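Last updated: Dec 4, 2014

> Has anyone on the list tried beeswax on old oak? The Humer polish
> leaves mine sticky.

Yes, and I love it! I switched to the Prandetti paste last winter – thin coat, 2 hours' wait, then buff like mad with an old T-shirt. 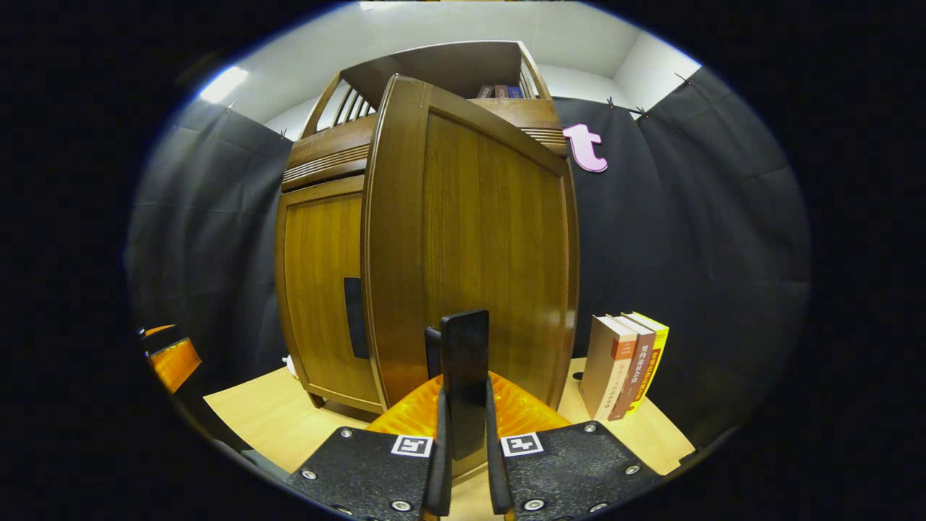

The sticky feel usually means too much polish. Wipe it back with mineral spirits first and try a patch inside a door. One tin has lasted me all year, so go easy!

3 comments · 2 shares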